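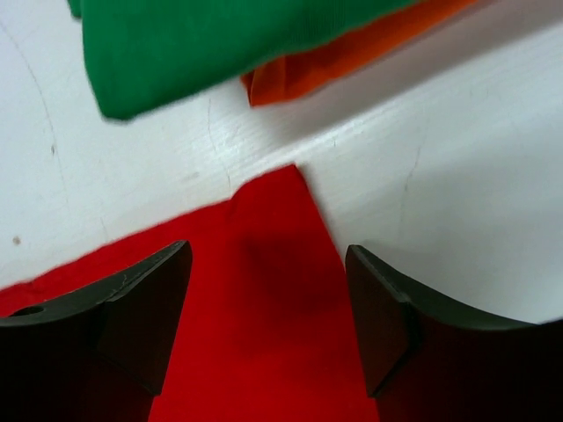 What has the grant paid for so far?
Mostly sorting, folding and a second bench at the Dullesum clothing room. We have spent $465 of the $473 set aside for fittings, and Noreen Satti is guarding the remaining eight dollars.

The donated T-shirts were meant to arrive sorted by colour. They arrived in the manner of all donated T-shirts. Thảo Ninh now has us separate greens, oranges and reds before anyone starts folding, and arguments over what counts as orange have dropped to a tolerable level.
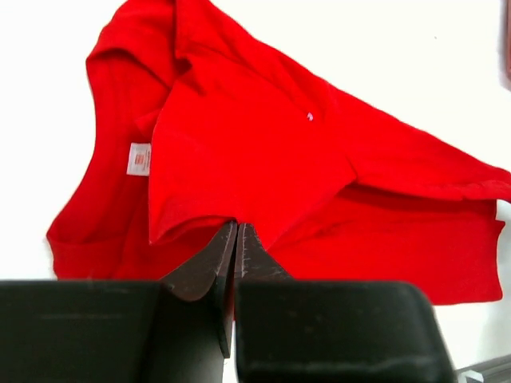
How is a shirt checked before it goes on the shelf?
We look at the collar, hem and both sleeves, then read the care label if the wash has left anything to read. Lint comes off by hand. Holes go to the rag bin, along with anything Pantelis describes as "still got years in it".

Our target remains 2,000 shirts folded and shelved by December. Folding is slower than the application promised, the application having been written by people who had not yet folded any. The second bench has helped. So has the new rule about mugs.

Red is the colour we have most of, thanks to a fun run that over-ordered, 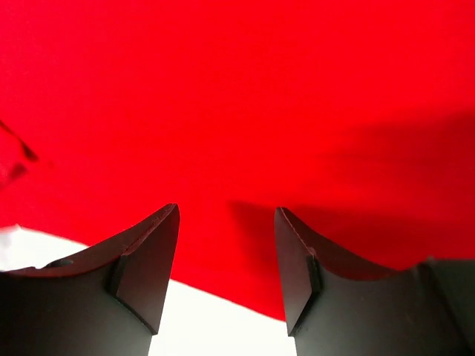

and we'd like to send 100 of those to the Lastala store, where Kalliopi Drakos has shelf space and claims to want them. We need your approval to use the freight line for this. A reply before the next pickup would be appreciated, as the reds are currently living in the hallway.

Michalis Koutsoukos
Dullesum clothing room

Home | Grants | Reports | Contact

Recent reports
Shelving at Lastala: final costs
Winter coats, second round
Rag bin collection: a revised schedule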